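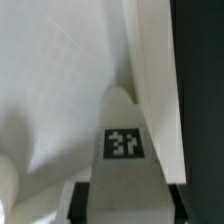

Sticking Drawers and Loose Cabinet Doors
Posted Dec 1, 2022 in Home Repairs

A drawer that sticks usually has one of two problems. Either the wood has swollen or something has come loose. Pull the drawer all the way out and look at the runners before you reach for sandpaper.

On older wooden drawers, look for shiny spots along the bottom edges. Those are the places that rub. Go over them with a plain white candle, pressing hard, and slide the drawer in and out a few times. Bar soap works too but it can draw moisture in a damp kitchen. If wax doesn't help, sand the shiny spots with 120 grit, just a few strokes at a time, then wax again.

Wait until January to sand a drawer that only sticks in summer. Dry indoor air shrinks the wood, and you may find the drawer runs fine for half the year. Take off too much and it will rattle all winter.

Metal slides are a different job. Wipe out the old grease with a rag and a little mineral spirits, let it dry, and use a dry silicone spray. Cooking oil turns gummy and picks up crumbs. Check the screws at the back, too. They work loose first and they are the hardest to see.

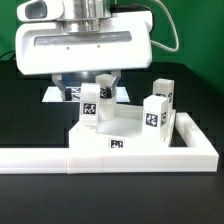 A reader in Dercombe wrote in to disagree about the candle. She has used paraffin blocks from the canning shelf for years, says they go on thicker, and did 17 drawers in a weekend with a single block. She also rubs the inside of the frame, a step we left out last time.

Paraffin is fine. So is paste wax if you already have a can open.

Stripped screw holes

When a hinge screw turns and turns without biting, take it out and fill the hole. Dip 3 wooden toothpicks in wood glue, push them in as far as they will go, and snap them off flush. Let the glue set overnight. Drive the screw back in by hand. 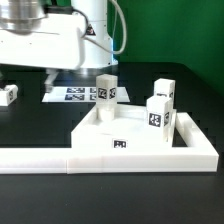
For a heavy door, toothpicks are not enough. Drill the hole out to 3/8 inch, glue in a piece of dowel, trim it, and drill a new pilot hole. Our pantry door on Maldonado Street had been sagging since we moved in, and the dowel repair fixed it in one evening.

If the door closes but sits crooked, leave the screws that go into the cabinet wall alone at first. Most newer hinges have an adjusting screw on the arm. Give it a quarter turn, close the door, look, and repeat. 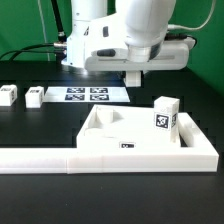 White arm above a black tabletop, green backdrop.

Loose knobs

Put a drop of removable thread locker on the bolt, or a small rubber washer behind the knob. Old knobs often take an odd thread, so bring one along to the hardware store. Flellard Supply keeps a bin of loose bolts by the register, and 11 of ours came out of it.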